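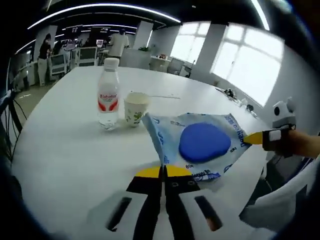

25. Oktober 2019

So, die zweite Nacht mit der neuen Nachführung liegt hinter mir, und ich bin müde, aber ziemlich glücklich. Gegen acht war der Himmel über Okoth noch komplett zu und ich wollte schon gar nicht mehr losfahren. Dann kam doch noch eine Lücke von Westen, also Stativ, Decke und Thermoskanne ins Auto und ab auf den Hügel hinter dem alten Wasserwerk (der Feldweg ist übrigens immer noch eine Katastrophe, ich habe wieder irgendwo aufgesetzt).

Die Nachführung ist die kleine von Griltico, über die ich im Sommer so lange gegrübelt habe. Das Einnorden ging diesmal viel schneller als beim ersten Mal, da lag ich ja fast eine halbe Stunde im nassen Gras und habe den Polarstern mit irgendwas anderem verwechselt. Peinlich! Andromeda stand wunderbar hoch, und bei 2 Minuten Belichtung sind die Sterne in der Mitte richtig rund. In den Ecken ziehen sie leider noch, aber das liegt wohl am Objektiv, das tut es bei Offenblende auch tagsüber. Abgeblendet auf 8 wird es besser, nur sammle ich dann natürlich kaum noch Licht. Irgendwo dazwischen muss ich mich einpendeln.

Sechs Aufnahmen kann ich gleich wegwerfen, da bin ich gegen das Stativbein gekommen. Immer dasselbe mit mir und den Stativbeinen. Und um Mitternacht war das Objektiv beschlagen, die Heizmanschette lag schön warm und trocken zu Hause im Flur.

Heute Abend wollte ich alles stapeln, aber Urkton hat erst mal ein Update geladen und danach meine Dunkelbilder nicht mehr gefunden. Jetzt rechnet es und der Lüfter klingt wie ein Föhn. Das erste Zwischenergebnis sieht grünlich aus, aber man erkennt die Staubbänder, und ich habe tatsächlich einmal laut gejubelt, allein in der Küche.

Nächstes Mal Flelterier, da soll es deutlich dunkler sein. Vorher Akkus laden und eine zweite Speicherkarte besorgen. Und die Manschette lege ich jetzt direkt zu den Autoschlüsseln.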